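Bench assistant, craft supplies (part-time)

Polleo is hiring a bench assistant for its craft supply workroom. You will sort small craft items, put tools back where they belong and pack project kits for the Nornia line. Shifts are 16 hours a week, mornings, starting in July.
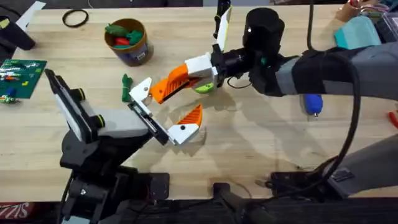
Liên Lò
Workroom Lead, Polleo

Most of the work is done at a wooden tabletop, with small pieces and hand tools. You should have good close vision and be able to lift 50 pounds. No experience needed. Training is paid.

To apply, send a short note and two references to Bình Đồng. Please put job number 3753 in the subject line.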